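Club ladder: does a walkover count toward the minimum number of matches?
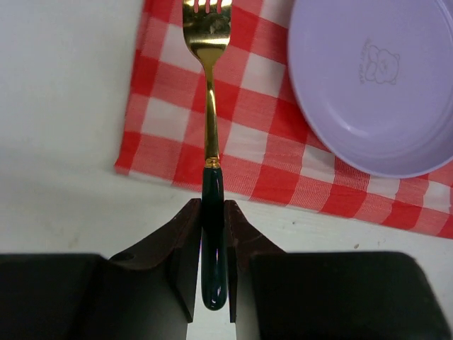 Posted by baseline_21, league secretary, Stindum Tennis Club
22 Jan 2021
Filed under: Racket sports > Tennis > Club competition rules

We run a singles ladder from September through the winter. Our rules say a player must complete six matches in the period to qualify for the spring playoff. They also say that a player whose opponent fails to appear is awarded the match. The rules do not say whether an awarded match is a completed match.

One of our players has five played results and one walkover. The walkover was against an opponent from Sondham who canceled 30 minutes before the start. The player in seventh place has six played results and fewer points. If the walkover counts, the first player goes into the playoff. If it does not, the second one does.

Further details that may matter:

Our rating software (Zaugg) accepted the walkover and added the points to the ladder table. It did not change the player's rating, which stayed at 1,194.

The court was booked and paid for. The player was on site at the start time and signed the sheet.

There was no attempt to reschedule by either side. Our rules allow a reschedule within 21 days but do not require one.

Is there a standard reading of "complete" in this context? I would like to apply an existing convention if there is one, and fix the wording before next season.

2 answers

Answer 1
Posted by rurkonham_ladder
Marked as accepted

There is no single convention that binds a club ladder. The tournament rules your club plays under govern draws, and a ladder is a local competition, so your own text decides it. You have to read the text as it stands.

Two separate things are being recorded for each match: the result and the play. A walkover is a result with no play. A retirement is a result with partial play. Most ladder rules I have worked with treat them as follows.

Walkover: points awarded, no rating change, does not count toward the minimum.
Retirement after the first point: points awarded, counts toward the minimum. Rating treatment depends on the software.
Default for conduct during play: same as retirement.

The purpose of a minimum is normally to make sure each qualifier has been tested on court enough times for the ranking to mean something. On that purpose a walkover should not count. Against that, your rule uses the word "complete" and does not use "play", and your player met every obligation placed on them. Where a rule is unclear, I would not read it against the person who showed up.

For this season, then, I would count it. Record the decision in writing with the date and the rule number, and apply it to every other player with a walkover, including any lower down the table. Check those before you announce anything. At Rurkonham we did it in the wrong order one year and had to redo the playoff draw.

For next season, suggested wording:

"A match counts toward the minimum if at least one point has been played. A player may count no more than one walkover toward the minimum, and only if the player offered the opponent a new date within the reschedule period."

The limit of one matters. Without it a player can reach the minimum by challenging people who are known to be unavailable. The second condition gives your 21 days some function, as at present they are optional and have no effect on the standings.

The unchanged rating is not evidence either way. A rating needs a score to work from and a walkover has none.

Answer 2
Posted by lefty600

We don't count them. Six matches means six matches. Just get the two of them to play each other for the spot, one set, done in an hour. Also why is your minimum six, ours is four and we have a bigger ladder

Comments on answer 2 (2)

baseline_21: A play-in was my first thought, but the rules do not provide for one and the seventh-placed player is away until the playoff week. Six was set when the ladder had two divisions.

rurkonham_ladder: A play-in also needs consent from both players. If the walkover counts, the first player has already qualified and has no reason to agree to it.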